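Visit Report: Open Day at the Redum Racket Sports Center

Members of the Paredes Recreation Association attended the February open day at Redum, at the invitation of the center's management. The building opened in 1991 and was refitted last year by Vakance, the contractor also responsible for the changing rooms at our own site. Visitors were received at the main entrance at 9:30 a.m. and taken through in small groups.

The first part of the visit concerned the equipment room, where balls, nets and loan rackets are kept between sessions. Staff explained that balls are sorted by hand at a plain table before they go back on court. Each one is looked over for worn felt, pressed with the thumb, and dropped from shoulder height. Balls that no longer bounce well go to the beginners' groups, and after that to a local school.
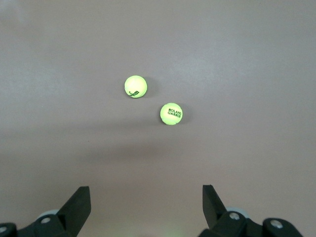
The center keeps 128 balls in regular use, and a written log is updated at the end of each month. Our members asked whether the log was worth the effort for a smaller club. The reply was that it had made ordering simpler - the previous practice had been to buy whenever the baskets looked low.

New balls stay sealed until the morning they are needed. Cans are stored on their sides on the lower shelves, away from the heating pipes, and coaches sign for what they take. The center buys different balls for practice and for match play, and labels are checked on delivery so that the two are not mixed.
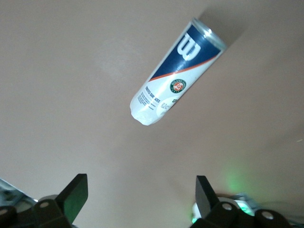 A Wilson ball can with the Roland Garros emblem, marked "Toutes Surfaces."

The visit continued to the two indoor courts, which were resurfaced during the refit. Court booking is handled through Diveo, and a short demonstration was given at the front desk. Members noted that evening hours fill quickly and that late cancellations remain a difficulty, as they do with us.

Refreshments were served in the upstairs lounge. The association thanks the center for its welcome and has invited its staff to Paredes for a return visit. Copies of the blank ball log are available from our office on request.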